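Section 3 – Setting up the Onwood wardrobe rail

Read this before you start drilling. Applies to the Onwood single rail, all widths. If you have the older Vatummont brackets see the note at the end.

What you need
Pencil, level, drill with a 3 mm bit, the bag of screws marked A. Clirneck wall plugs if you're going into drywall. Masonry – buy your own plugs, ours won't hold.

Fixing the brackets

1. Mark the height. Coats and dresses need more drop than shirts, so measure your longest thing on its hanger, then add 50 mm under it.

2. Hold the left bracket on the mark, slot facing up. Pencil through both holes.

3. Level across to the right side and mark again. Don't measure up from the floor a second time, floors slope.

4. Drill, plug, screw. Leave the last turn loose on both sides for now.

CAUTION: Check for pipes and cables first. Anything above or below an outlet, assume there is a cable.

5. Drop the rail in. It should rest flat in both slots with no rocking. If it rocks, one bracket is twisted – back it off and straighten.

6. Tighten everything. Fit the end caps. They are stiff, use the heel of your hand and not a hammer.

Loading the rail

7. Leave it empty for 20 minutes if you used filler, longer if the room is cold.

8. Sort your hangers before they go up. Flat plastic ones take the least room. Pull out anything cracked at the neck or with a bent hook. 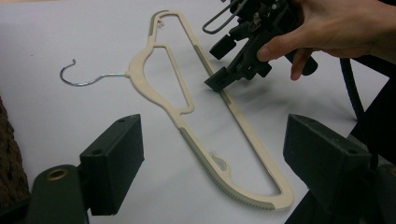
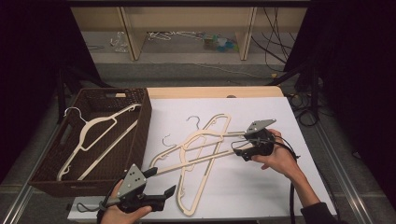
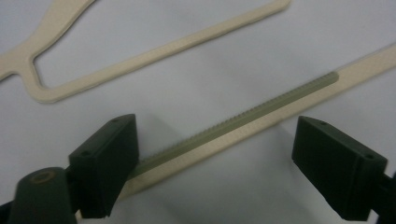
Cream plastic, flat pattern.

9. Hang from the ends inward. Heavy coats go next to the brackets, light stuff in the middle. All hooks facing the same way or you will fight with them every mornning.

10. Look at the rail from the side once it's full. A slight bow is OK. If you can see it sag from across the room take some off, or fit the center support (part 1088, sold separately).

Note: wooden hangers weigh more than you think. Count them in with the clothes.

Do not
– hang from the rail or let kids swing on it
– use it in a bathroom, the finish will spot
– oil it. Wipe with a damp cloth, then dry

Vatummont brackets
The old slots are narrower. Rail fits but needs the Amoah sleeve at each end, push it on till it clicks. No sleeve, no load – the rail can roll out. Sleeves come in pairs, left and right are the same.

Re-check all the screws after a month and then whenver you move the wardrobe stuff around. Section 4 covers the shelf.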